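Call for Playtesters and Two Part-Time Texture Artists: Gondham, a Block-Building Survival Game

Tuvbridge is looking for people to break our game before paying customers get the chance. We also need two texture artists who can make dirt interesting. Both calls are on this page. Please read the right one, or at least one of them, before you write to us.
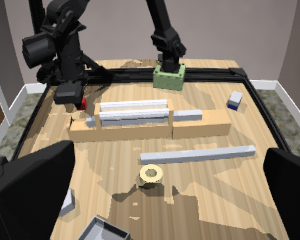

Posted by Romain Guillot, Tuvbridge
Filed under: Jobs, Playtesting

Gondham has been in development long enough that the first save files no longer open. It is a survival and building game set on a string of cold, windy islands. You chop things, stack things, get rained on, and try to keep a goat alive through December. The goat is named Brunet. You can rename the goat, but the goat will not answer to it.

The base game works. What we are getting ready for release is Zernell, the modding layer that sits on top of it. Zernell lets players swap textures by region, by season and by how badly a wall has been maintained. It reads plain text rule files, it reloads them while the game is running, and when it finds a mistake it prints an error message. Some of those error messages are helpful. One of them just says "no" and we have yet to find where it lives.

Part one: playtesters

We want 50 testers for a closed round. There is no pay for this, and I am not going to dress that up with the word "opportunity." You get a free copy of Gondham when it ships, your name in the credits (or a made-up one, within limits of taste), and the right to say you warned us.

You should have:

A computer that can run a block game with the view distance turned up. If yours sounds like a hair dryer when you open a spreadsheet, we still want a few of you. Say so in the form.

Three or four hours a week for the length of the round. You can spread them out or burn them all at two in the morning.

The patience to write down what you did before the thing went wrong. "It crashed lol" has been submitted to us many times and we have learned all we can from it.

You do not need to be good at the game. We have plenty of people who are good at the game, and they keep finding the sensible way across the swamp. We need somebody to walk straight into it holding a torch and a bucket of eels.

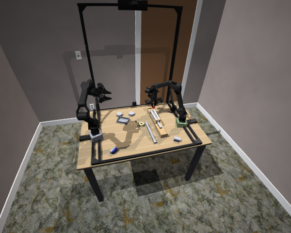 Tabletop setup with two robot arms under a black overhead frame.

Testers will get a new build most weeks. Each one comes with a short list of things we would like you to try, such as building on a region border, stacking two texture packs that hate each other, or leaving the game open while you eat dinner. Once you have done the list, go wherever you want. Most of our worst bugs were found by people who had wandered off to build a pub.

If you already make packs for other games, please bring them. Zernell has an importer. It handles connected textures pretty well, random textures fairly well, and anything involving leaves like a cat being put in a carrier. We would like to fix the leaves.

Part two: texture artists (paid, part-time, two openings)

The pay is by the finished tile set, with the rate agreed in writing before you start. The work is remote. We expect 15 hours a week, and if it creeps past that, tell us and we will cut the list down. The contract runs until the first public release of Zernell, with a fair chance of more work after that if people buy the thing.

The default pack currently has 195 block textures. Too many of them are gray. I made most of the gray ones myself, so you can be rude about them in your application without hurting anybody who matters. We want to keep the low resolution and the slightly damp mood, but a player should be able to tell slate from wet slate from the back of a sheep.

You will be redrawing the stone, soil and timber sets, then making regional versions of each. You will also write the rule files that tell Zernell which version goes where. This is not programming in any way that would impress a programmer. It is mostly equals signs. You do need to be the sort of person who can look at forty lines of them and notice that one is missing.
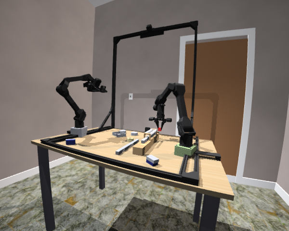 A portfolio matters more to us than a resume. Send tiles, laid out in a grid so we can see how they repeat. A lone beautiful square of moss tells us very little, and we have been hurt by moss before. If you have a released pack, link to it, and check that the download link still works. I spent most of a morning on the last round of applications looking at a parked web page that sold gutters.

Things that will help your case: experience with seamless timber and planks, a feel for limited palettes, and having once maintained a pack through several game updates without vanishing. Things that will not help: telling us that pixel art is easy, or sending a single zip with 3000 files named "final."

On the matter of generated art, we want work you drew. Use whatever editor you like, use brushes, use a mouse with a sticky button. We will ask to see the layered files for anything we take on.

What working with us is like

Tuvbridge is small. Decisions get made fast, and now and then they get made twice in opposite directions. We have one call a week, it starts at 4 p.m. our time, and cameras are optional. Everything else happens in a shared document and a chat channel where the pinned message is a recipe for lentils. You will get feedback within two working days. It will be specific, and it may include a screenshot with an arrow drawn on it by someone with no gift for arrows.

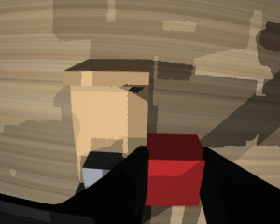

We pay invoices on time. I mention it only after talking to artists who seemed surprised by the idea.

How to apply

Use the form linked from the Gondham site and pick "tester" or "artist" from the first menu. There is a third choice called "other," which was left in by accident and has so far brought us two musicians and a man selling gravel. The musicians were very good. We may be back in touch about that.

Testers, tell us what machine you have, what block games you have played, and the strangest bug you have ever run into. Artists, send your grid of tiles, a link to past work, your hours, and one sentence on which of our current textures should be deleted first.

Both calls stay open until the spots are filled. We answer everyone, including the people we turn down, though it can take us a week or so when a build is due. If you hear nothing after that, check your spam folder, then write again and put "goat" in the subject line.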